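Trying the Semport two-arm kit before we buy

I promised some readers that I will write about the Semport kit when my trial is finished. It finished last Friday, so these are my notes. I paid for the trial myself, and Semport did not read this text before you.

First, what you get. The price is 794 a month for the pair of arms, the grippers, a camera in each wrist and one at the head. Setup is a separate 300. The company sends a person for one day, in my case Donal Kavanagh, who was patient with my many questions about cables. He left at six in the evening and both arms were moving.

My use is simple. I want to teach table clearing for the small kitchen project that Seo-ah Yoon and I have at Clerkwood. You guide the arms by hand controllers, record each try, and the software called Moltlow makes a policy from the tries. The manual asks for 60 recordings of one task before training. I made 237, partly from worry and partly because I enjoyed it. 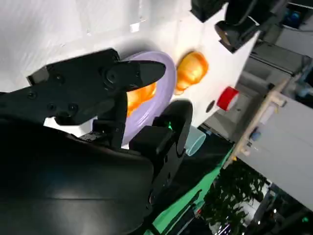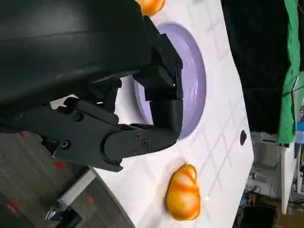
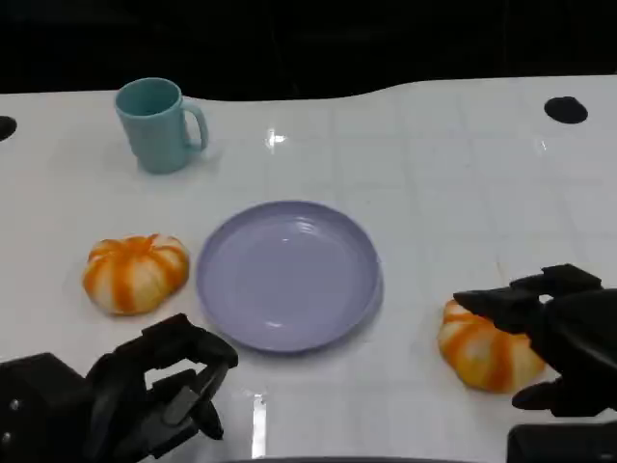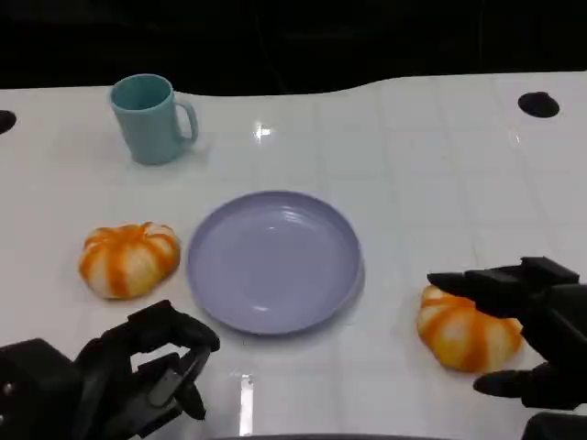 Practice with the Semport grippers around a plate, from the wrist cameras (first two) and the head camera (last two).

The grippers are the best part of the kit. The fingers are thin enough to come near the rim of a plate, and closing is smooth at low speed. For round things, such as the little striped pumpkins, I needed to learn a new habit: one finger over the top, the other low at the side, and then wait a moment before closing. When I hurried, they rolled. The mug I found easier than I expected.

The wrist view I like less. The gripper itself takes a big part of the picture, and with a plate you often see more finger than plate. After two days I was looking mostly at the head camera and used the wrist only for the last few centimeters. Also a white glossy table is maybe not a good choice — the lamps make bright stripes on it. I will try a matte cover.

Moltlow is slow to start and its error messages are short. "Arm not ready" can mean five different things. I wrote to support twice and the answer came in around two hours, polite and correct.

I compared it with the older Duggan kit, which I rented in April. Duggan is cheaper, but its fingers are thick and I could never pick up anything flat with it. For boxes I would still take Duggan.

We decided to keep the Semport for three more months. Seo-ah wants to start with cups, I want to start with plates, so the next post will tell you who won.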